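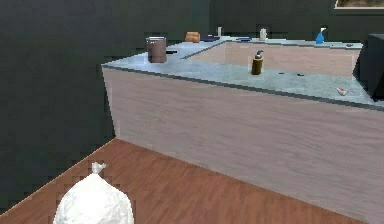
A pretend kitchen inside a computer. Check out the trash bag on the floor!

How does a robot learn to clean up a kitchen?

I've got one of the best jobs ever. I make messes for robots! Well, I make pretend messes in a pretend kitchen, and nobody has to mop afterward. I work on a project called Hillerik, and our learning robot is named Zena.

When you were little, somebody probably showed you how to put your cup away. They showed you again the next day, and the day after that, and at some point you just knew. Zena learns from being shown things too, but she needs a LOT more showing than you did. Each time we show her how to do a job, we call it an example.

So where do examples come from? From people like me, sitting in a chair with a controller in each hand. I put on a headset and the kitchen pops up all around me — the counter, the spray bottle, the soap dispenser, everything. When I move my hand, a pretend robot hand moves too. I reach out, grab the spray bottle and set it down in a new spot. The computer saves every little move I make, and that's one example done.

Then I do it again. And again! Last week I moved that blue spray bottle 301 times. (I dreamed about it.)

You might think I could do it once and let the computer copy it 300 times. We tried that when we started, and Zena got really good at picking up a bottle that was in exactly one place. Slide it over by the width of your finger and she grabbed a big handful of air. So now we shuffle things between tries. The bottle goes by the wall, or up near the front edge, or right behind the canister where it's hard to reach. We change the colors of the walls, too. A green kitchen today, a yellow one tomorrow.

I mess up sometimes. I drop things, or I knock over the soap. We put those tries in a separate pile, and a second person watches them to decide if Zena could learn something from them.

One batch is 25 good examples, and I can finish 2 batches before lunch if my arms don't get tired. After 5 batches we let Zena have a turn by herself and everybody crowds around the screen to watch.

Try it at home! Pick up a spoon and put it in a cup. Now do it again with the cup somewhere else. Did your arm move the same way both times?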